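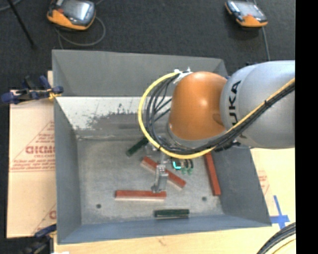

Attachment 1: bin cell, side camera, red and green blocks in the bin

Ticket: Pick episodes dropped from training set
Project: Jurorell
Site: Colombo lab
Status: Waiting on confirmation
Priority: Medium

Problem
The September upload had 136 pick episodes. The Hivar importer took 87 and rejected 49. All of the rejected ones give the same message: "gripper state missing at grasp." The side camera video plays fine for every one I opened.

Setup
KUKA arm over the gray metal bin, clamps on the left side of the bin. Blocks are left in mixed positions between episodes. Recorder is Fletov, running on the cell PC.

What I tried
9:20 Reran the import with no changes. Same 49 rejected.
9:45 Compared a good episode with a bad one. Arm joint data is complete in both. In the bad one the gripper channel stops for a moment and then comes back.
10:30 Checked the gripper plug at the arm and reseated it. Recorded 7 new episodes. 2 rejected.
11:15 Moved the video files to the second drive so the recorder was not writing everything to one disk. Recorded 7 more. All accepted.
1:40 Put the video back on the first drive. Rejections came back.

Current guess
The recorder drops gripper samples when the disk is busy. The cable looks unlikely but I have not ruled it out.

Requests
Please keep the rejected episodes on the server for now. Do not fill the gaps with the last known gripper value, as that would put the close at the wrong time in the labels.
Can someone with admin rights make the second drive the default for video? I will record a longer batch once it is set and post the import log here.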